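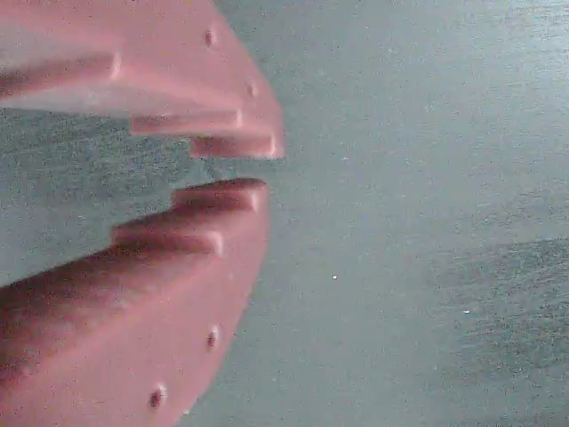

Stepped gripper fingers over a work surface. Fingers are often the last line written into an automation budget.

May issue
By Octavio Orellana
Features > Automation > Buying and Budgeting

When Viltby, a contract packer with 62 people on two shifts, priced its first robot cell, the quote from the integrator ran to 13 pages. The arm took up four of them. The gripper got half a page, and the fingers got a single line that read "customer to specify."

That line ended up costing the company most of a spring.

"We had budgeted for the arm, the guarding and the install," says Teodor Surdu, who runs production there. "I put down a token amount for fingers and moved on. I thought of them as something you buy once, like a set of jaws for a vise."

A finger decides what a robot can pick up, and product lines change. Viltby packs small hardware, refill cartridges and sample jars for Dmytriv, a distributor that adds and drops items every quarter. A flat finger that suited the jars was poor at the cartridges. A stepped tip, with ledges at different depths, handled more of the range but wore at the ends and had to be replaced. Surdu now keeps a separate line in the yearly plan for fingers and the screws that hold them.

His current figure is $238 a pair, delivered, from a small shop called Gritero that molds to a customer's drawing. A pair cut from metal by the local machine shop cost more and took longer to arrive, though he still orders those for the heavier jars.

The wider lesson is about where the money sits. A buyer comparing two arms will spend weeks on reach and payload, then accept whatever gripper comes bundled. It makes more sense to begin with the parts. Lay out every item the cell will handle in its first year, along with the ones sales has promised for the second. Measure the smallest and the largest. Note which ones can be squeezed and which ones mark easily. Then ask each supplier to quote fingers for that list, with a price for spares and a lead time in writing.

Mounting deserves a question too. Ask what hole pattern the fingers use and whether other makers can match it. Surdu passed on one gripper from Trunport for this reason - the price was fair, but only the vendor's own fingers would fit.

Testing is the other cost that tends to go missing. Viltby set aside 13 working days for trial picks on its second cell and used all of them. The first cell had none in the plan, so the trials ran during paid production hours and the overtime came out of the maintenance budget.

The third cell is in next year's plan. Surdu has already sent out the parts list, and he is waiting on two quotes before he looks at arms.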